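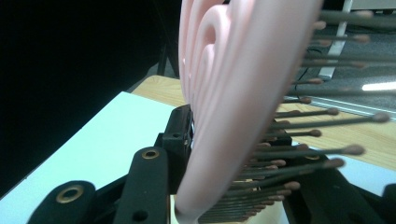
One buyer wrote to us last month that she had worn her Jonmont cuff through two weddings and a week of yard work, and she wanted to know if we would ever make it in a narrower size for her daughter. We loved that letter! And yes, we finally have.

Jonmont Narrow Cuff
Hammered copper with a sterling silver edge
Item 386
Handmade in our Clunder workshop

The Narrow Cuff is the little sister of the wide one we have been making for years, and it was a lot more work than we expected (you would think you could just cut the same sheet thinner, but no). A thin strip of copper moves under the hammer much faster than a wide one, so the first few came out wavy like a potato chip. We changed to a slightly heavier sheet, went to a smaller hammer, and now they come out with that same rippled, sunny surface we love on the big cuff.

The silver edge is soldered on by hand, both sides, then filed smooth so it won't catch on a sweater. It looks wonderful against the copper when the piece is new and bright, and I think it looks even better after a few months, when the copper goes a deep brown and the silver stays light.

Sizes and details

Width: 8 mm
Small: fits wrists up to 6 inches
Medium: fits wrists up to 6 3/4 inches
Large: fits wrists up to 7 1/2 inches
Metal: solid copper, sterling silver edge, no plating
Finish: bright or darkened
Inside: polished, left plain or stamped with up to 17 letters

To find your size, wrap a strip of paper around your wrist just above the bone, mark where it meets and lay it on a ruler. If you fall between two sizes, take the smaller one for a snug fit or the larger one if you like it to slide a bit.

Putting it on

Slip the cuff over the narrow side of your wrist and roll it into place. Please don't pull the ends wide open each time – copper gets harder every time it bends, and a cuff that is opened and squeezed shut every morning will crack in the end. If yours needs adjusting, send it back to us and we will reshape it on the mandrel at no charge. You pay the postage one way, we pay the other.

Copper and your skin

Some people get a green mark on the wrist, especially in hot weather. It washes off with soap. If it bothers you, ask for the sealed inside when you order. The seal is a thin clear wax, and it wears away after a while, but you can put on more at home with a soft rag.

Cleaning

For a bright finish, rub with lemon juice and a pinch of salt, rinse well and dry right away. For the darkened finish use only a dry cloth! Lemon will take the dark color straight off, and we do get a few of those back each May after spring cleaning. Keep either one out of the pool.

Goes well with

Jandness Drop Earrings, copper and silver, short or long
Lemieux Chain, 17 inch, sterling silver
Jonmont Wide Cuff, in the same two finishes

The Jandness short drops have the same hammer marks as the cuff, and I wear the two together almost every day. The Lemieux chain is all silver, very fine, and it picks up the edge of the cuff so nicely.

Ordering

Bright finish cuffs without stamping are usually on the shelf and go out in two days. Stamped or darkened ones take eight days. Every cuff comes in a cotton pouch with a care card. For stamping, type your letters exactly as you want them, capitals and all, in the notes box at checkout. Spaces count as letters. Stamped cuffs can be resized but can't be returned.

Page updated 2019-04-18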